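Fivlow Textile Care Services
Preparing Soft Goods for Folding and Storage
Instruction page for the Flindutdale facility
Revised May 10, 2022

This page describes the approved procedure for handling fabric items before they are placed in storage. It applies to garments, covers, and lengths of cloth received at the Flindutdale building. Items with beading, leather, or fur are handled under a separate procedure.

Before you begin

Clear the work area and wipe it with a dry cloth. Remove watches and bracelets. Check that each item has its paper tag, and enter the tag number in the Davik log. Items without a tag are set aside for the front desk.

Step 1. Separate by color

Keep dark fabric apart from bright or pale fabric until each piece has been inspected. Charcoal and black cloth shows lint readily, and teal and similar shades may pass color to lighter pieces if they are stored damp.

Step 2. Release the folds

Lift the item by its widest part and let it hang. Smooth wrinkles outward from the center with light pressure. Do not pull on cuffs, hems, or seams. Where fabric has bunched, open each fold separately before moving to the next.

Fabric during handling

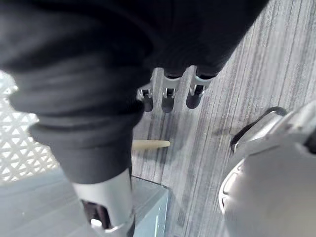
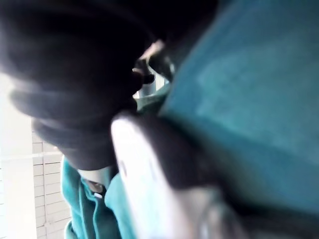 Step 3. Inspect

Look over both sides under good light. Record stains, pulled threads, and worn edges in the log, using the codes printed inside its cover. An item with an open seam goes to the mending shelf and is not folded.

Step 4. Fold

Fold lengthwise first, then across. Large pieces should be folded no more than four times. Place a sheet of Ki tissue inside each fold of any item that will remain in storage past December.

Step 5. Stack and label

Stack no more than 20 items on a shelf, with the heaviest at the bottom. Turn all tags toward the aisle. Shelf labels are supplied in rolls of 500 and may be requested from the supply room with form 284.

Items returned from storage must be inspected again under Step 3 before release.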